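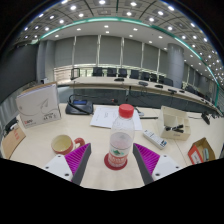
Cleaning up old finds at home

I keep getting asked how I clean the bits of clay pipe and rusty iron that turn up on our Gunumby mine walks, so I've jotted it down! Pipe stems just want plain water and a soft toothbrush (go easy round the bowl). Iron stays dry: brush it, then a thin rub of wax. I finish slag with 800 grit, but only the back. Oh, and label everything that same Sunday, or you'll forget.

Filed under: Handy Hints, Local History

© Zyanya Mendoza | Back to top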